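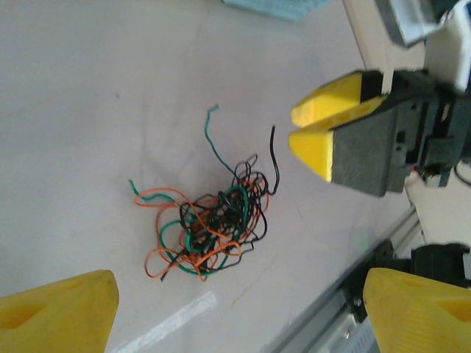

Orange, green, and black wire in a single bundle, with one gripper at the right.

Birngate Robotics Club
Student Project Guide: Teleoperated Wire Sorting with Two Arms

Scope

This guide sets out the procedure for the wire sorting project. It applies to all students who have completed the club's introductory safety session and have been assigned to an operating pair. Students in their first term may observe but may not operate the arms until they have been signed off by Graziella Palumbo or Arturo Ferri.

The objective is to take a tangled bundle of thin insulated wire, separate it strand by strand using the two arms, and place each strand in the basket assigned to its color. Recorded runs are used by the software group to train and test the sorting policy. The collection held 1,173 accepted runs at the end of April. A further 400 are required before the competition entry can be submitted.

Before you begin

Each pair consists of an operator and a recorder. The operator controls both arms. The recorder keeps the run log, watches the clock, and stays within reach of the emergency stop at all times. Roles may be exchanged between runs but not during one.

Collect the following from the Donati cabinet: one packet of mixed wire, the color assignment card for the session, and the run log. Check that the session number on the card matches the one in the log. If they differ, speak to Benedetta Marchetti before powering on the arms.

Power on the left arm first and wait for it to complete its startup check. Then power on the right arm. Move each arm slowly through its range and open and close each gripper fully. Report any hesitation or unusual noise in the log, even if it does not recur.

Preparing the bundle

Wires should be tangled by hand, away from the table, and dropped in the middle of the work area from a low height. Do not pull knots tight. A knot that cannot be loosened with two fingers is too tight for the grippers, and the run will be rejected on review. Ends should be left as they fall. Students sometimes arrange them to face the nearer arm, and this makes the run unsuitable for training.

Bundles are graded by the number of colors they contain. New pairs should complete all of their two-color runs before requesting a mixed packet.

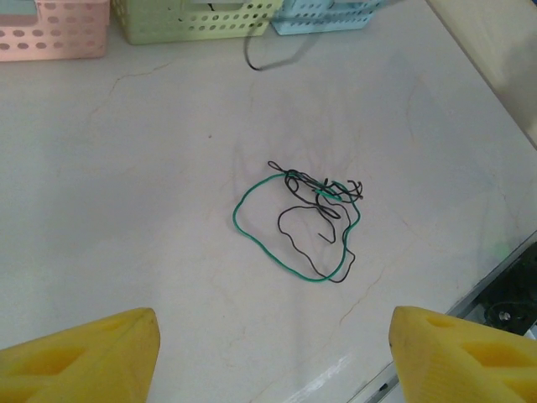
The first grasp should be planned before either gripper is lowered. Hold both arms above the bundle, fingers open, and use the wrist view to follow one strand from its end to the point where it first crosses another. In a two-color bundle this is usually simpler with the strand that has the larger, more open curve. Where green forms one broad loop and black is kinked into smaller ones near the top, trace the green first and locate its free end at the upper right. Take hold close to that end. A grasp in the middle of a loop tends to lift the entire bundle.

Separating the strands

1. Grip the chosen strand with one arm and raise it slightly. Stop as soon as the rest of the bundle begins to move.

2. Bring the second gripper to the crossing point and hold down the strand underneath. Close the fingers gently. The insulation on this gauge marks easily.

3. Draw the first strand away along the direction in which it already lies. Pulling across the bundle tightens it.

4. If the strand catches, release it, open both grippers, and choose a new grasp. Do not shake the arm.

5. When the strand is free, carry it above the rim of the assigned basket, lower it, and release.

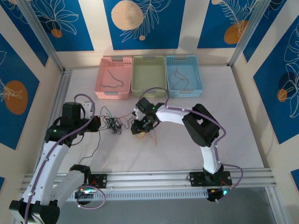

Only one arm may be over the baskets at any time. The other should wait at the side of the bundle, clear of its partner's cable sleeve. Sleeves arch above the wrists and can meet when both arms reach toward the far edge of the table. If they touch, the recorder calls a stop and the run is logged as interrupted.

A strand that hangs over the rim is not counted as placed. The operator may make one attempt to push it in. A strand placed in the wrong basket must be left there and noted; correcting it by hand invalidates the run.

Ending a run

A run ends when the table is clear of wire or when the time limit on the assignment card is reached. Return both arms to the rest position before reaching into the work area. The recorder then enters the run number, the result for each strand, and any interruption. Run numbers continue from the previous session and are never reused. Run 596 was entered twice last term, and both records had to be withdrawn.

Upload the recordings through the Bistent page before leaving. Loredana Amato reviews uploads each Saturday and posts accepted and rejected runs on the club board. Questions about a rejected run should be sent to her in writing, with the run number in the subject line.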